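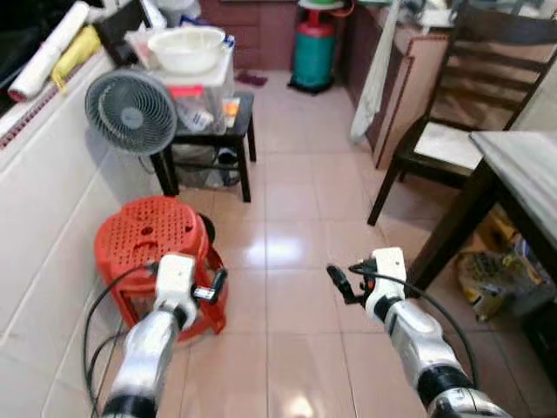 Does a size 12 mean anything? Label sizes and waist measurements in second-hand skirts and trousers

Second-year project, Fashion and Textiles
Weidong Jiang
Gunavport College

Introduction

Most people who buy clothes second-hand have had the same experience. The label says one size, the garment fits like another, and if it was bought online it has to be sold on or sent back. I wanted to find out how far the waist measurement of a garment can be predicted from the number on its label, and whether people who buy a lot of second-hand clothing take any notice of that number.

The project was limited to skirts and trousers with a fixed waistband. Dresses were left out as they have too many points of fit to compare fairly, and anything elasticated was left out as well. I also kept to women's sizes. Men's trousers are usually sold by waist in inches, which brings its own problems but not the same ones.

Background

There is no single rule in Britain that says what a size 12 must measure. Each label works from its own size chart, and the chart is built around the customer the label thinks it has. A brand aimed at teenagers and a brand aimed at women in their fifties can both make a 12 and be pleased with it, though the two skirts would not fit the same person. Charts are also changed over time. Shoppers often talk about older clothes coming up small, and I expected to see this in the results.

A further difficulty is that a waistband does not always sit at the waist. A low-rise pair of jeans is meant to sit on the hips, so its band will be larger than that of a high-waisted skirt in the same size. I noted the rise of every garment as high, mid or low, measured from crotch seam to band for trousers and judged by the label or cut for skirts. The second of these is a weak point and I come back to it later.

Method

I measured 146 garments. Most of them were on the rails at Nic Giolla, the charity shop on the corner of the harbour road, where the manager let me work in the back during the quiet part of the afternoon. The rest came from two clothes swaps and from my own family. For each one I wrote down the brand, the label size, the fibre content, the rise and the flat width of the closed waistband, doubled.

Every waistband was measured twice with the same tape, laid flat on a hard surface with the fastening done up. If the two readings differed by more than half a centimetre I took a third and used the middle one. Curved waistbands were measured along the top edge.

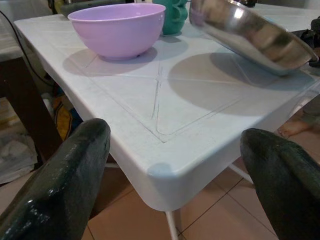

Denim was the slowest. Stiff denim does not lie flat without being pressed down by hand, and pressing too hard stretches the band, so I settled on smoothing it once from each side and leaving it alone. Knitted fabrics were the opposite problem and I would leave them out another time.

I also collected sizes from listings on Clirnar, the resale app. I read through more than 4000 listings for skirts and trousers over the spring term and kept the ones where the seller gave both a label size and a waist measurement in centimetres. That left 375. These measurements were made by strangers with their own tapes, so I kept them in a separate table and did not mix them with mine.

Last, I gave a short questionnaire to 30 people who said they bought second-hand clothes at least once a month. They were mostly students, with a few of their parents.

Results: measured garments

The spread within a single size was wider than I had guessed. Among the high-rise skirts marked 12, the smallest and the largest waistbands were nine centimetres apart. On most charts that is enough to cover two full sizes. The 10s and 14s were nearly as uneven. Only the 8s looked tidy, and I had few of those, so it may be chance.

Within one brand the picture was better. I had a good number of garments from Osteo, which sells mainly office clothes, and their 12s stayed within three centimetres of each other when the rise was the same. The two exceptions were both a wool blend and may have been washed too hot by a previous owner.

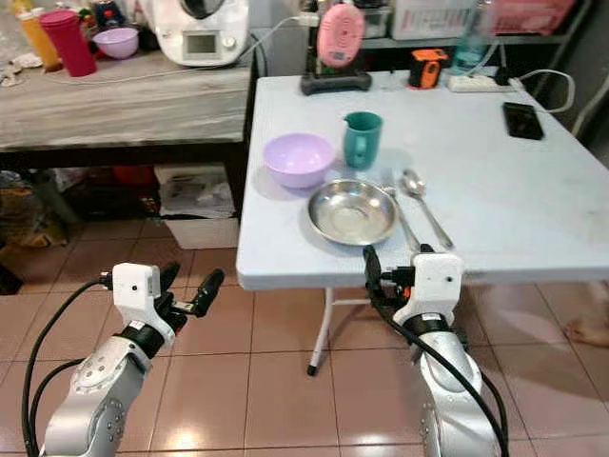 Were older garments smaller for the same label size?

They were, by four centimetres on average for a size 12, though I could only date garments loosely from the style of the care label, so the figure is a rough one.

Fibre content made less difference than expected. Cotton with a little elastane measured larger than plain cotton in the same size, but the gap was small and disappeared once low-rise jeans were taken out.

Results: Clirnar listings

The listings showed the same pattern with more noise. A few sellers had clearly given the flat width without doubling it, and I corrected these only when the listing had a photo of the tape. Where there was no photo I dropped the listing. Sellers who wrote "fits like a" followed by a different number from the label were right more often than the label was, if the brand charts are taken as the test.
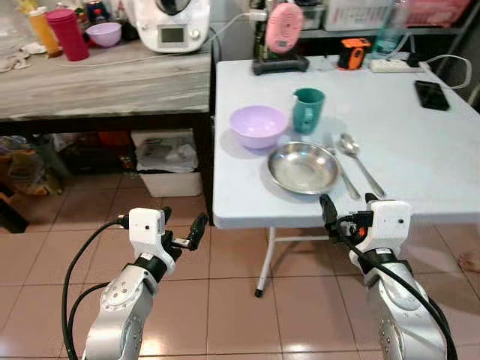
Bowls, a mug and cutlery on the folding table.

Results: questionnaire

Nearly everyone looked at the label size first. More than half said they then ignored it and held the garment against themselves. Several people knew their own waist measurement, but only four had ever asked a seller for one. The commonest reason for not asking was that it felt like a nuisance for a cheap item. One person wrote that she buys a size up in everything and takes it in herself - she was also the only one who owned a sewing machine.

Problems

The rise of the skirts was a judgement made by eye, and somebody else might have sorted them differently. The shop's stock depends on who donates, so some brands turned up again and again and others not at all. I did not allow for shrinkage. It would also have been useful to measure hips, as a skirt can be right at the waist and still not go on.

Further work

I would like to repeat the measurements with new garments from three or four brands, in one size only, and then wash half of them several times. Nic Giolla has agreed to put a tape measure by the fitting room from May and to keep a note of how many items are brought back.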